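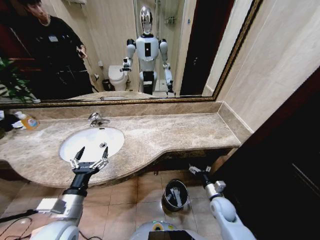
Page last changed: 2018-08-24

The Inventory Is the Weak Point of an Overseas Move

Most advice about moving abroad is about visas, schools and rent. The household inventory gets a paragraph, usually near the end, telling the reader to "make a list." I think this is the wrong order. The inventory is the one document that the mover, the insurer and customs will all read, and each of them reads it for a different purpose.

The mover reads it for volume. An entry such as "kitchen goods, 2 cartons" is fine for that. The insurer reads it for value, and the same entry is close to useless, as it gives no item and no price. Customs reads it for content: food, wood, soil, medicine, anything new enough to be taxed. A list written for the first reader will fail the other two, and most lists are written for the first reader, on the mover's own form, on packing day.

My own move ran to 747 lines. Torben Frerichs, who handled the shipment for Telusar, thought this was too many and said so twice. His view is that a long list slows the check at the door and gives an inspector more to ask about. He has a point about the door. The crew had to match carton numbers against my sheet, and it added most of an afternoon. I still hold that the time is better spent there than three months later, arguing over what was in a carton that did not arrive.
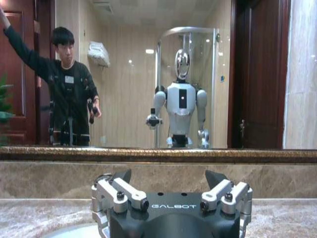
The usual answer to this is lump-sum cover. You declare one figure for the whole shipment and skip the detail. Policies of this kind are sold as the simple choice, and they are simple until a claim is made. At that stage the insurer asks for a list, with ages and prices, and you write it from memory. Aidan Conneely went this way and claimed $300 for a set of tools he could name only in part. The claim was paid, less a deduction for the tools he could not name. The work was the same work. He did it later, with worse information.

I would also argue against letting the crew write the condition codes unchecked. Codes like "SC" for scratched and "MAR" for marred tend to be put against every piece of furniture as a matter of habit. If you sign that sheet, you have agreed that the table was damaged before it left. Read each code, strike the ones that are wrong, and initial the change. Enda Phelan calls this fussy. It takes a few seconds per item.

As for software, I used Cluvis for the first half and a plain spreadsheet for the rest. Cluvis would not export the room column, and a list that cannot be sorted by room is hard to use when unpacking. The spreadsheet needs only carton number, room, item, year bought, price paid and a column for serial numbers. Keep used and new goods on separate sheets. Send a copy to someone who is not traveling, and carry a printed one in your hand luggage.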